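Unit 3: Teaching by Teleoperation
Course notes, K. Marchetti

Reading before lab: the Closside setup sheet, sections on pairing and reset.

Two ways to show a robot a task. In hand guiding you hold the arm and move it, and the joints record where they went. In teleoperation you stay away from the robot and drive it with controllers. We use the second, in the simulator, so no hardware gets bent.

The practice task is the green panel in the apartment model. Each pair records 6 demonstrations. Start each one with the gripper open and approach slowly – fast starts give jerky data. If you lose the handle, back off and try again in the same recording.

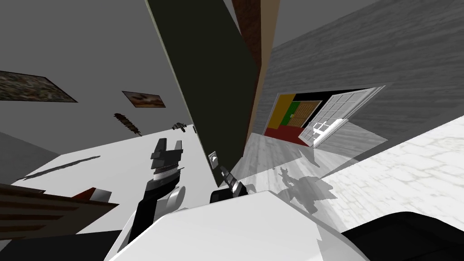
Simulated apartment, both views tilted; the handle shows in the first.
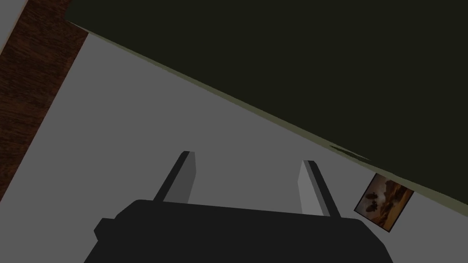 Should I delete a demonstration if I missed the first grasp?
Keep it, as long as you finished the task. The recovery teaches the policy what to do after a miss. Delete only runs you abandoned or where the controller lost tracking.

Last August's group pooled 193 runs, and the ones with long pauses had to be trimmed by hand. Stop recording within 5 seconds of finishing.

Files go in the Badawi folder, one per run. Problems with controllers: see Mostafa Chraibi.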